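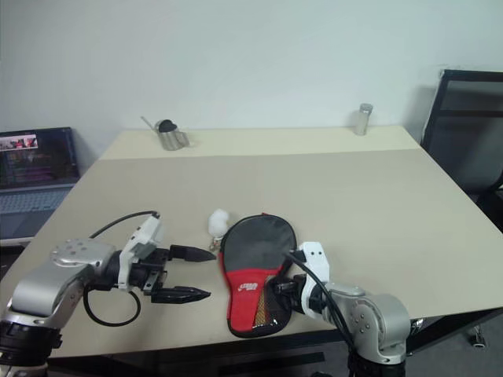

El miércoles vacié el cajón de abajo de la cómoda. Llevaba meses cerrando mal y yo lo empujaba con la rodilla. Tengo una norma, que es no devolver nada a un cajón sin haberlo puesto antes encima de una mesa, y esta vez la cumplí a medias: lo pequeño fue a la mesa y los papeles se quedaron en el suelo.

Los papeles fueron lo más fácil. Garantías de aparatos que ya no tengo, el contrato del alquiler anterior, un recibo de 96 euros de una academia a la que fui un trimestre. Todo eso salió en una bolsa al contenedor azul, menos el contrato, que no sé si se puede tirar y que ahora está en la carpeta de Gurkano con las demás cosas que no sé si se pueden tirar.

Lo difícil es lo que no es papel. Separo por uso: lo que he usado este año, lo que podría usar otra persona y lo que guardo por costumbre. En el último grupo estaba lo rojo y negro con letras blancas, que ocupa más de lo que parece y obliga a colocar lo demás a los lados. Lleva conmigo desde el piso de la calle Bañez. Cada vez que hago limpieza lo saco, lo limpio con un trapo y lo vuelvo a meter. También estaba la cosita blanca con su pieza de metal, que me dio Kristine cuando me mudé y que nunca he llevado encima, por miedo a que se ensucie.

La cómoda tiene cinco cajones y solo este da problemas. Creo que es por la profundidad. Lo que queda al fondo no se ve y acaba haciendo tope contra la trasera. Miré unos separadores en Workach, pero el modelo más largo se queda corto y no me apetece serrar nada. De momento he puesto una tapa de caja de zapatos de canto y aguanta.

Al final dejé las dos cosas juntas en la mesa durante la tarde para decidir con calma, y por la noche conté en el grupo cómo iba. 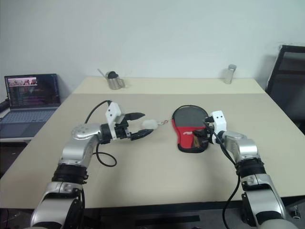 Efren Dagdag contestó que lo blanco y claro hay que guardarlo siempre aparte, en una bolsita de tela, y que lo grande y plano va de pie contra el lateral del cajón, nunca tumbado, porque tumbado acaba haciendo de bandeja y se le echa encima todo lo que llega después.

Lo de la bandeja es cierto en mi caso. Probé a ponerlo de pie, pero el cajón no tiene altura suficiente y tropieza al cerrar, así que ha pasado al estante del pasillo, al lado de las guías de viaje. Lo blanco lo he metido en una bolsita que venía con unas gafas. El cajón cierra bien y le queda sitio delante para los cargadores, que siguen en la cocina. Nermina pasa el sábado a recoger lo del segundo grupo.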